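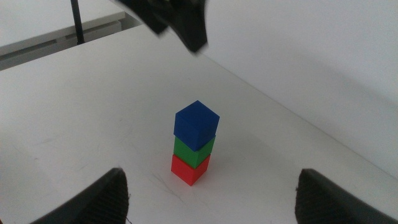
Torre de tres cubos: rojo en la base, verde en el centro y azul en la parte superior.

Inicio | Guías de aula | Materiales | Fichas | Contacto

Construcción de una torre de tres cubos de colores

Serie Molladia de actividades manipulativas. Ficha 222

La presente ficha describe el procedimiento para levantar una torre vertical con tres cubos de tamaño semejante y un orden de colores fijado de antemano. Está dirigida al profesorado de educación infantil y puede realizarse de forma individual o por parejas.

Material necesario

Un cubo rojo, un cubo verde y un cubo azul. Los centros adheridos al programa Molladia pueden solicitar el juego Plastska con la referencia 2756. Se admite cualquier otro juego de cubos lisos, sin encajes ni imanes. Se requiere asimismo una mesa estable, preferentemente de color claro.

Paso 1. Disposición inicial

Retire de la mesa los demás materiales de construcción. Distribuya los cubos separados entre sí, apoyados sobre una de sus caras. Conviene que no formen una fila en el orden de la torre, ya que la elección del color forma parte del ejercicio. En la disposición mostrada, el cubo rojo queda cerca del centro, el verde más próximo al borde del fondo y el azul a la izquierda.

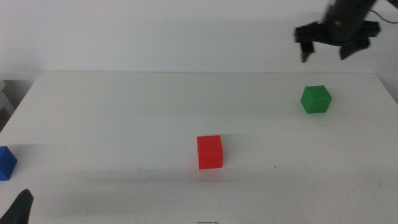
Paso 2. Colocación de la base

El cubo rojo constituye la base. Sitúelo en una zona despejada y compruebe que no se balancea. Una vez iniciado el montaje, no debe desplazarse.

Paso 3. Segundo y tercer nivel

Tome el cubo verde por dos caras opuestas, bájelo en vertical y suéltelo cuando descanse por completo sobre el rojo. Repita la operación con el azul. Los pequeños giros o desajustes entre niveles son admisibles mientras la torre se mantenga en pie.

Paso 4. Desmontaje

Retire los cubos de arriba abajo y devuélvalos a posiciones distintas de las iniciales antes de comenzar otra ronda. Se recomiendan 3 rondas por sesión.

Última revisión: 4 de diciembre de 2025

Compartido 1708 veces | Imprimir ficha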